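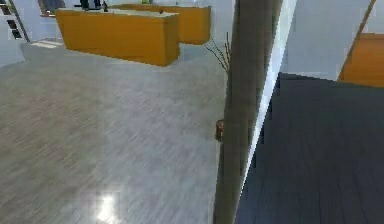
Section 2: Planning and budgeting before you order

I wrote this section after our second Vekora went in at the Donville site, mostly so the next person doesn't have to ring me at dinner time. It covers the bit before anything arrives on a pallet. Set aside an afternoon and have a tape measure handy.

2.1 Walk the space first

1. Draw a floor plan of every room the robot will work in. Pencil is fine. Mark doorways, posts, islands and anything else that doesn't move.

2. Measure the narrowest gap on each route. Write it on the plan in centimetres, and measure at floor level as well as waist height (skirting boards eat more than you'd think).

3. Mark every change of floor. Going from a pale floor to a dark one can confuse the cliff sensors on the base model, so put a star wherever that happens.

4. Go back when the sun is in and mark the glare. I do mine at 4 in the afternoon.

5. List the small stuff: vases, ornaments, twiggy arrangements, bottles on the bench. Anything on the floor goes in one column and anything on a benchtop goes in another.

Note: Kitchens with an island take longer to plan than long hallways do. Allow for it if you're paying somebody by the hour.

2.2 Try the layout in the simulator

6. Load your plan into Drodus and pick the nearest stock room. It won't match your colours and it doesn't need to. Get the posts and cabinets in the right places and leave the rest.

7. Set the camera height to match the model you're pricing. The view changes a lot, and a post that looks like nothing on paper can block half a room.

8. Run each route in both directions, and save the log under the room name.

Caution: Don't order off one good run. I did that with the first unit and ended up paying for a sensor kit I could have had bundled.

2.3 Put the numbers together

9. Start with the quote for the robot and dock. Check whether freight is in it. Ours wasn't.

10. Add $2,000 for installation and floor prep. That's what Enriquez charged us per site, and it included moving one power point. Get your own quote in writing, please!

11. Add a spare battery. You'll want it by the second winter.

12. Put in $70 a month for the Drodus licence, and budget for the full year even if you only plan to use it during set-up. We keep going back to it every time somebody shifts the furniture.

13. Leave a line for changes to the room itself, like blinds, a matte floor finish or a threshold strip. If you starred anything in step 3, it goes here.

Note: Quotes from Vekora dealers tend to change in March with the new price list, so ask how long yours is good for.

2.4 Before you sign

14. Send the plan, the logs and your budget sheet to the dealer together. Ask them to confirm the model suits the narrowest gap you wrote down in step 2.

15. Confirm where the dock will go and that the door to that room can stay open.

Caution: Returned units are charged a restocking fee once the seal on the dock is broken. Leave it in the box until you've finished Section 3.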